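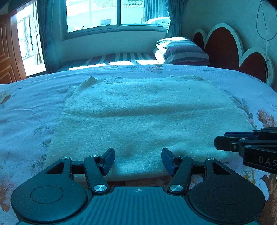 Folding and Storing Knitwear

Wulura Residence Services
Linen and Clothing Care Guide, Section 5

This section applies to sweaters, cardigans and other knitted garments returned to residents after washing. Woven shirts and trousers are covered in Section 2.

Before you begin

Knitted garments must be completely dry before they are folded. Check the ribbed edges and the underarm seams by hand, as these parts hold moisture longest. A garment that still feels cool to the touch should go back on the drying rack for at least 20 minutes and be checked again.

Choose a flat surface larger than the garment with its sleeves extended. A made bed with a clean sheet is suitable. Remove rings and bracelets, which may catch the yarn.

Folding

1. Lay the garment flat with the front facing down. Close any buttons first. Zippers should be closed to the top.

2. Smooth the fabric from the center toward the sides with an open palm. Do not pull at the hem or the cuffs. Creases in a fuzzy or brushed knit should be eased out with light pressure only.

3. Check that the front and back layers are even along the ribbed edge. If one layer extends past the other, lift the upper layer and set it down again. Turn down any corners that have curled.

4. Fold one side toward the center, together with its sleeve. Lay the sleeve straight down along the body. Repeat on the other side.

5. Bring the hem up to the middle of the garment, then fold once more toward the neckline. Heavy knits may be folded a single time to avoid a thick bundle.

6. Turn the garment over and straighten the neckline.

Storage

Place folded knitwear on a shelf or in a drawer, heaviest pieces at the bottom. Stacks should contain no more than five garments. Knitwear is not to be placed on hangers, including padded ones, as the shoulders will stretch.

Garments going into seasonal storage in October are placed in cotton bags and labeled with the resident's name and room. Plastic bags are not permitted.

Repairs

Loose threads must not be cut. Set the garment aside unfolded, attach a repair slip and deliver it to Matilde Pinheiro in the sewing room. Questions about this section may be directed to Martim Abreu, Linen Services.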